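Ticket 1388: Dravus hand unit, failed grasps on cloth and small items, chore trial
14/01/2022
Rosalinda Javier, bench support

Status: open, partial workaround
Priority: medium
Component: hand, wrist camera, grasp planner
Software: Min planner, build 119

Problem as reported

The site runs a daily list of household and shop-floor chores: pick items off the floor, sort them into bins, fold shop towels, wipe a bench, return hand tools to a rack. Since the planner update, the hand closes early on anything soft. With towels it pinches the top layer and lifts, the rest slides out, and the planner logs the grasp as good. Rigid items go through as before. The reporter asks whether this is a fault or whether the machine can't do the job yet. I am treating these as two questions.

Log

Entry 1. Pulled the grasp records for the trial. Total attempts 3716. Failures on rigid items are spread across the whole period and look like ordinary misses. Failures on cloth start with build 119. Before that build the planner refused most cloth targets and passed them to the operator, so there is no fair baseline. Part of what is being called a regression is the machine now trying things it used to skip.

Entry 2. Checked finger calibration. Ran the open/close routine with nothing in the grip. All joints report inside tolerance. Repeated with a rubber block. Same. No sign of a mechanical cause.

Entry 3. Checked contact threshold. The update lowered it so the hand would stop crushing paper cups, which was a separate complaint (see the Dreltham ticket). At the new value, one fold of towel against a fingertip is enough to count as contact. The close command stops there. The finger has touched something, so the success flag is set. The flag needs a second check after the lift.
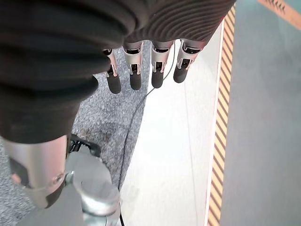 Entry 4. Raised the threshold for the soft class only. Towels now come up whole if they are lying flat or in a single heap. Towels that are tangled with each other still come up in pairs or drop back. Paper cups unaffected, as they are classed as rigid. I don't agree with that class but left it alone.

Entry 5. Added the post-lift check. The planner compares the view from the wrist before and after the lift, and clears the success flag if the target area has not changed. It catches most dropped towels. It also rejects some good lifts when the towel hangs down and covers the lens. Workaround: rotate the wrist a quarter turn before taking the second view. Cycle time goes up by 17 seconds, which the site says it can live with for towels but not for tool return.

Entry 6. Tool return retested with the post-lift check off. Screwdrivers and open-end wrenches OK. Hex keys remain a problem. They lie too flat for the fingertips to get under, and the hand pushes them along until they reach an edge or a wall. This was already the case in April and is not related to the update. Moved to its own ticket.

Entry 7. Bench wipe retested. The hand holds the cloth and the path is correct. It wipes around an object left on the bench and does not move it, so there is a dirty ring afterward. The planner has no step for lifting an object, wiping under it and putting it back. Feature request sent to Vukomton. No fix from our side.

Answer to the reporter

On the fault: yes, there was one. The contact threshold in build 119 was wrong for cloth, and the success flag was set with no check behind it. Settings from entries 4 and 5 are saved to the site profile. Do not load the factory profile over them. If you have to, write the two values down first.

On whether it can do the chores: some of them. Sorting rigid items into bins can run without a person standing by, in my opinion. Tool return can too, if hex keys are left off the list. Picking up single towels works with the added check. Folding does not work and I would take it off the daily list. It needs both edges found and held, and the planner loses the second edge as soon as the first one is lifted. Bench wiping is fine on a clear bench, which means a person still clears the bench.

Please stop reporting the daily score as one number. It mixes easy bin sorting with folding and goes up or down depending on what was on the list.

Remaining actions

Site: rerun the towel set with the saved profile and attach the raw grasp records, without the summary sheet.
Support: review the class used for paper cups.
Vukomton: reply on the lift-and-wipe request, and on whether the success flag check will be in the next Min build.

Ticket stays open until the towel rerun is attached.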